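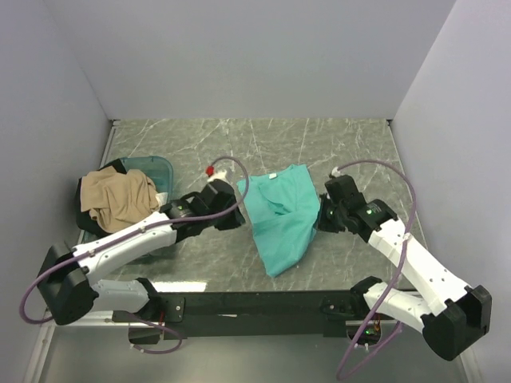 Clifford Sandhu read a draft of this ad and asked whether we were seriously offering money to people who fold laundry badly. Then he asked what we were calling "badly," and whether there would be a test.

There is a test. It takes a morning, and it is mostly a shirt.

Harken is looking for teleoperators to join the Windumell project, which is collecting demonstrations of cloth handling for a learning system. You work a pair of arms by moving a pair of smaller arms, the big ones copy you, and everything you do gets recorded: the reach, the pinch, the fold, the moment you lose a sleeve and say a word we will not transcribe. Later a model studies all of it and tries to do the same. It has your habits, so please bring some decent ones.

What the work is

You pull a garment out of the bin, lay it on the table, find out which way up it is, and fold it. Then you do it again with a different garment, or the same one, dropped differently. We need 3000 accepted demonstrations by the end of August, and a great many of those begin with a crumpled T-shirt that gives no clue where its neckline went. (Look for the label. New operators take a surprisingly long time to think of the label.)

A demonstration is accepted if the garment ends up folded and you did not pause for a long think in the middle of it. The model takes long thinks very literally. A fumble followed by a clean recovery is fine, and we keep a separate folder of those. Prys Humphreys, who reviews the recordings, would like more of them and fewer heroic saves where one arm is dragging a shirt across the table by the hem.

You will also:

Tag each recording in Treva, our labeling tool, before you start the next one. Before, please. We have tried after.
Write a short note when something goes wrong. "Weird" is not a note.
Crumple things. Each session starts with garments in a mess, and it has to be a fresh mess. People are much less random than they think they are, so we have a printed sheet of ways to drop a shirt.
Stop the arms when they need stopping, and tell someone.

Who we would like to hear from

You do not need a degree, a background in robotics or any opinion on whether machines will take over. Our best operators so far have come from alterations, a hospital linen room and competitive yo-yo. What you need is steady hands, good eyesight (glasses are fine) and the temperament to fold the same teal top all afternoon without starting to hate it. Mild dislike is acceptable.

Left-handers are especially welcome. The current recordings lean heavily right, and so does the model.

If you have run a bimanual setup before, tell us which kind and for how long. It helps, though people who learned on a different controller usually spend the first week unlearning their elbows.

Hours and conditions

There are 5 places. Shifts are four hours, mornings or afternoons, up to five shifts a week. Operators work in pairs and swap every half hour: one on the arms, one on reset and tagging. Nobody is on the arms for a full shift, including people who ask to be.

Pay is hourly and does not depend on how many demonstrations are accepted. We tried a bonus once and got a lot of very fast, very sad folds. Training is paid at the same rate, and so is the morning of the test, whether or not we take you on.

The room is air-conditioned and the chairs are good. The coffee is under review. There are stairs to the front door but a level entrance at the loading dock - ring the bell and wait, it is a long corridor.

Your hand movements and your notes are recorded. Your face and your voice are not. You will get a plain two-page statement of what is kept and for how long before you sign anything, and you can put questions about it to Prys.

The test

You get an hour of practice with someone beside you, a break, and then 2 garments to fold while we watch without commenting. We are not looking for a perfect finish. We want to see what you do when a corner slips, and whether you remember the other arm exists.

How to apply

Send a few lines about yourself and any work you have done with your hands to the Harken front desk, marked Windumell. Say which shifts you could do and whether you are left- or right-handed. No cover letter is needed, and we would ask you not to have one generated. If you have applied to us before, apply again; the waiting list from last time was kept in a spreadsheet called Chan and we no longer trust it.

Applications close at the end of March 2023. Everyone gets an answer, including the people who only write to say they fold towels in thirds.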